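Robot Club > Brilta Grippers > Set-Up Guide > Two-Hand Practice

Search this guide

Section 8: Working with the round part

Welcome to our favorite exercise! Get a grip in each hand and let's go.

1. Clear a white table and lay the round part flat, black face up.
2. Close the jaw fully and bring it in beside the shiny rim, near a clip.

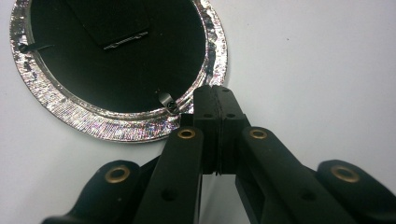 Note: go slowly – the rim is finely textured, and a light touch beats a hard squeeze every time.

3. Open the jaw, line up both fingers with the edge of the black fabric piece, and close gently. Your partner keeps the second gripper ready.

CAUTION: Keep loose sleeves and fingertips away from the linkage arms.
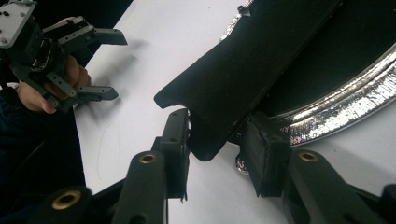 4. Swap roles and try again – it gets really fun by round two!

Questions? Ask Paweena Wannasri.

2 comments | 8 shares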